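Tratent Releases Osirach Repositionable Paper Adhesive and Revised Bonding Data for Schools and Small Archives

STINDVILLE, December 5, 2023 – Tratent, a maker of paper adhesives and mounting supplies, today released Osirach, a water-based adhesive for paper, light card and uncoated board. The product is intended for classrooms, local history rooms, framing shops and offices that mount or label paper by hand. Tratent also published a revised set of bonding data covering its full paper range. The data replaces the tables issued with the previous catalog.

Osirach is supplied in tubs and in refill pouches. It dries clear, stays workable during an open time long enough to line up a sheet by hand, and can be lifted from most uncoated papers during that time with little fiber loss. After full cure the bond is permanent. The company does not recommend it for photographs, thermal receipts, tracing film or any coated stock.

The formula uses a starch and cellulose base with no added solvent. It contains no fragrance and no dye. The dried film is close to neutral in pH, and a buffer is included to slow the drift toward acid that is common in low-cost pastes. The adhesive can be washed from hands, brushes and sealed surfaces with plain water before it cures. After cure, residue on a sealed surface can be softened with a damp cloth and removed with a plastic scraper.
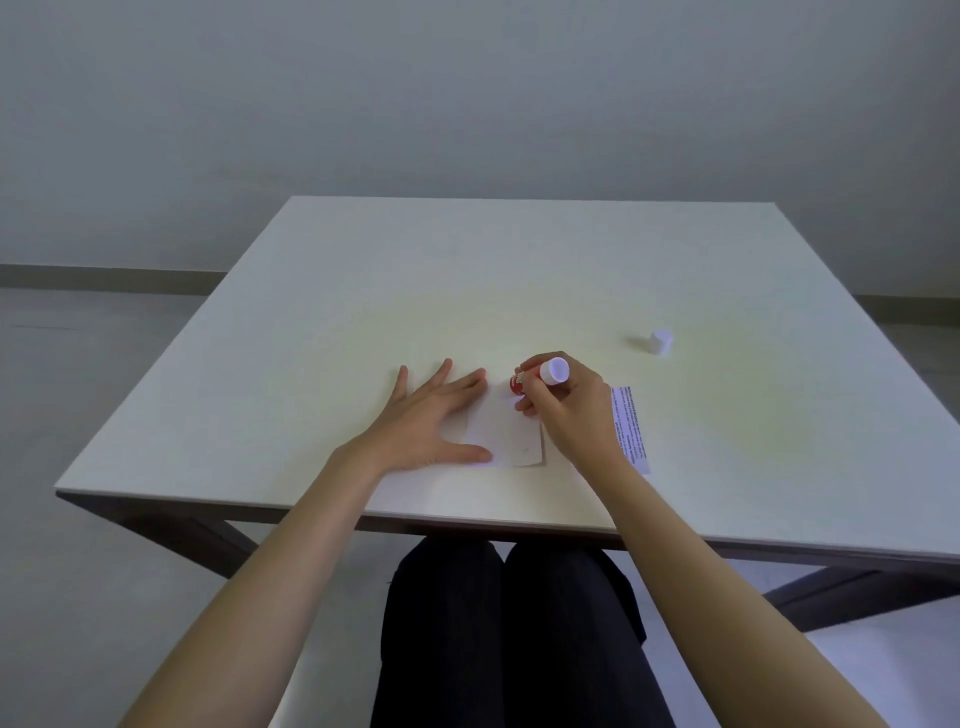
Work on the formula began after the company reviewed the returns and complaints it had received on its earlier paste. Two faults made up most of the file. The first was cockling, the rippling that occurs when a thin sheet takes up water faster on one side than the other. The second was edge lift, in which the corners of a mounted sheet come free while the center holds. The two faults pull against each other in design terms. A wetter paste covers the edges well but ripples the sheet, and a drier paste leaves the sheet flat but skins over before the corners are down.

"We spent most of the program on water content," said Xiomara Yazzie, technical director at Tratent. "The solids level in Osirach is higher than in our earlier paste, and the starch is cooked for longer so that it still spreads. The rest of the work was on how fast the film gives up its water to the sheet. Those are slow tests to run, and we ran a lot of them."

Bond testing was carried out at the company's laboratory on Delacroix Street in Stindville. The program covered 2,687 bonded samples made from 127 paper and board stocks, including newsprint, copy paper, construction paper, sugar paper, index stock, kraft and several weights of uncoated cover. Each stock was tested with the grain of both sheets running the same way and again with the grain crossed. Samples were conditioned before bonding, pressed under a fixed weight and left to cure before being pulled.

The pass mark was fiber tear, meaning that the paper gave way before the adhesive did. Under standard room conditions, 95 percent of the samples met the mark. The failures were grouped mainly in two families: heavily sized writing papers, where the adhesive did not wet the surface, and recycled boards with a high clay content. Both families are now listed in the data sheet as needing a trial bond before use. Results for damp and dry rooms are given in separate tables and are lower than the standard figures in most cases. 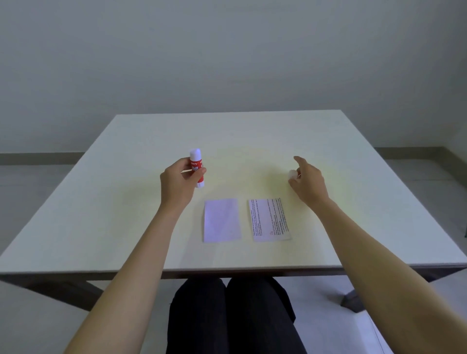

Surface preparation is covered in a new section of the user guide. Dust, hand oils and dried adhesive from earlier work are the main causes of marks on finished sheets, and the guide asks users to wipe down the work surface and let it dry before any paper is set out. It also gives advice on choosing the surface itself. A plain table with a matte, off-white top is well suited to general mounting work, as it gives off little glare, though clear adhesive can be hard to find on it once spread, and users should check it by touch before laying down the next sheet. Dark surfaces show spills sooner but can make thin papers harder to judge for even coverage. Bare wood and unsealed fiberboard should be covered with waste paper or silicone release sheet. Glass is acceptable if the edges are ground.

The guide sets out application in the following order:

Test the adhesive on a scrap of the same stock and allow the scrap to dry fully.
Find the grain direction of both sheets and match them where the job allows.
Stir the tub slowly. Do not shake it.
Load the brush or spreader lightly and work from the center of the sheet to the edges.
Carry the adhesive past the edge and onto waste paper at all four sides.
Discard the waste paper before the sheet is turned.
Lay the sheet down from one side and smooth outward with a clean, dry hand or a bone folder.
Cover with release sheet, add a flat board and weight, and leave until cured.

For small labels and cut shapes, a thin coat applied to the label alone is enough. For sheets larger than a standard poster, the guide recommends that two people carry out the placing step. Rolling the sheet onto the board gives better control than lowering it flat. If a bubble is trapped, the sheet should be lifted from the nearest edge while the adhesive is still open. Piercing the bubble is not advised.

Storage and shelf life

Unopened tubs should be kept off the floor in a dry cupboard at normal room temperature. The adhesive must not be frozen. A tub that has been frozen will separate and cannot be restored by stirring. Once opened, the tub should be closed tightly after each session and the rim wiped clean so that the lid seats fully. A thin layer of water on the surface of the adhesive after long storage is normal and can be stirred back in. Adhesive that smells sour or shows spots of growth should be thrown away. The preservative level has been kept low to limit skin contact concerns, and the stated shelf life reflects that choice.

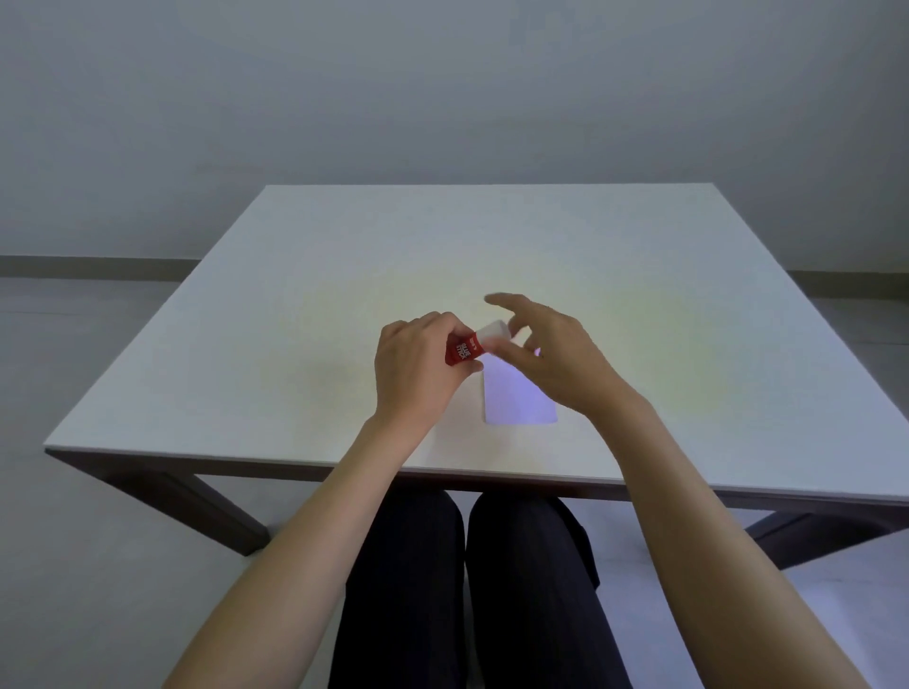

Tratent has changed its packaging along with the formula. The refill pouch is a flat film pack with a screw spout, and it fits the neck of the new tub so that adhesive can be moved across without a funnel. The tub has a wider mouth than the old one and a flat inner lip for wiping a brush. Labels carry the batch code, the date of fill and the stock families listed for trial bonding. The label itself is bonded with Osirach, and the company uses label lift on returned tubs as an added check on long-term performance.

"Our customers mount things in ordinary rooms, on whatever furniture they have," said Rosalind Pruitt, who manages product support at Tratent. "The older guide assumed a press and a paste bench. We rewrote it for hand work – shorter steps, common paper names, and a table that tells you what to try if a sheet ripples or a corner comes up."

The revised bonding data covers each product in the Tratent paper range. For each stock, the tables list open time, cure time, recommended coat weight, expected cockle and the type of failure seen in pull testing. Stocks are named by weight and finish. Where a stock was tested in only one grain direction, the entry is marked. Users who hold copies of the previous tables should discard them, as coat weights for kraft and index stock have been corrected.

Availability

Osirach is available now in single tubs to trade and school accounts. Some 1,000 tubs have been set aside from the first production run for existing account holders, who may order ahead of general stock. Refill pouches will ship from February. The earlier paste will remain on sale until stock runs out and will not be made again. The two products should not be mixed in the same tub or on the same sheet.

The user guide, safety data sheet and full bonding tables are supplied with each order and can be requested in print from the product support desk.

About Tratent

Tratent makes water-based adhesives, mounting boards and hand tools for paper work. The company's laboratory, filling line and warehouse are in Stindville.

Press contact: Rosalind Pruitt, Product Support, Tratent, Delacroix Street, Stindville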